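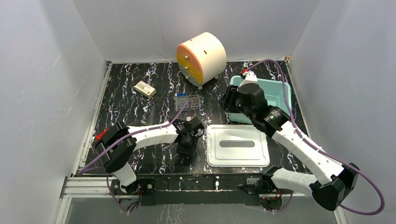 Two-arm tabletop cell, both arms over the work surface. Cables run outside the links.

Holer Two-Arm Cell: Setup and Care

The Holer cell is a pair of tabletop arms on a shared base rail, with gray walls on three sides and the front left open. It is sold for sorting, tray loading and small packing jobs. This page covers what to do after delivery and what to check once the cell is running.

Before you power up

Set the cell on a level bench that can carry 340 pounds. Go over the base mounts with the key supplied and snug each bolt a little at a time, left arm first. Do not pull on the wiring at the mounts to make room for the key. If you can't reach a bolt, loosen the crossbar.

Cables

Each arm has a purple cable that follows it from the base to the wrist. Leave slack at the elbow and at the wrist. With the power off, fold the arm fully by hand, then stretch it toward the back wall. The cable should move freely through both positions and never go tight at the connector. Cable ties are fine on the long link – keep them off the joints.

Replacement cables are stocked by Witidora under the same part number for left and right.

Laying out the table

Keep the tall items at the back and the open rack and bin where both grippers can get to them. 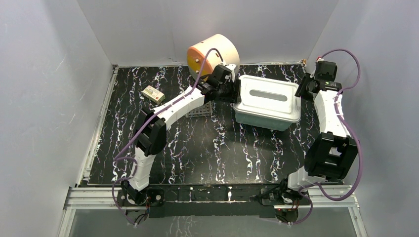
Once the layout is settled, teach the rest positions. The two arms should not rest over the same item. Run the first program at low speed with a hand near the stop button, and watch the elbows as well as the grippers. On a crowded table the elbow is usually what touches first.

Routine care

Every 2 weeks: wipe the tabletop and the gripper fingers with a damp lint-free cloth. No solvent on the fingers.

Every month: check the base bolts and look along both cables for flat spots or rubbing.

Every 5 months: replace the finger pads and run the joint calibration from the Egan panel. It takes roughly 3 hours for both arms, most of it unattended.

If one arm drifts

Check its base mount before you recalibrate. A mount that has worked slightly loose looks just like a calibration fault at the gripper, and calibrating over it only hides the problem. If the mount is tight, reseat the wrist connector and run the calibration for that arm alone.

Service and parts

Wrist assemblies are exchanged as complete units through our Clisusby workshop. Send the old one back in the carton the new one came in. For service bookings, ask for Senyo Fiadzo. The workshop is closed for the first half of August, but parts orders still ship.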